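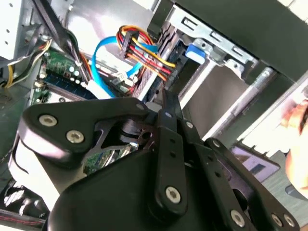 Thread on what I learned moving my late aunt's paperwork and photos off her old computer. Posting it in one place as a few of you asked after the last one.

First thing, make a list of what you want before you copy anything. I wanted the photos, the letters and the tax folders. I ended up with a copy of everything and spent most of February sorting it.

She kept 78 folders on the desktop. Some were named by year, some by place, and a good many were called New Folder. I left the names alone on the first copy and only renamed things on the second.

Keep 2 copies from the start. One drive stays at my house, the other is at my brother's. I update his when I visit and write the date on a bit of masking tape.

The letters were the hard part. She used a word processor called Lustar for years and none of my programs would open the files properly. What came out was the text with odd symbols between the paragraphs.

I fixed it by opening each letter as plain text and deleting the symbols by hand. It took several evenings. There may be a quicker way and if you know it I'd like to hear.

Photos next. The dates on the files are the dates they were copied from the camera, so Christmas shows up in spring. I gave up on the dates and sorted by what people were wearing and which kitchen they were standing in.

For printing I used Petridis, the shop by the station. I had 70 prints done in matt, small size. Two came back too dark and they did them again without charging.

I tried Riller for the album first. The cover was fine but the pages were thin and you could see the next picture through them. I sent it back and bought a plain one with corners from the stationer's.

Write names on the back in pencil. Ask the older relatives now. I have a whole run of pictures from a wedding in Lamar Street and there are only a couple of faces in it that anyone can put a name to.

Passwords. She had them in a notebook in the bread bin, with the old ones crossed out. I'd still be locked out of her email without it. Put yours somewhere a relative can find them and tell that relative where.

Don't close the email account straight away. The gas, the library and a seed catalogue all wrote to it after the funeral, and the gas one mattered.

Somebody asked about the recipes. They were in a spreadsheet, one per tab, quantities in ounces. I've typed up the ginger cake and the marrow chutney so far and will post both when I've tested the chutney.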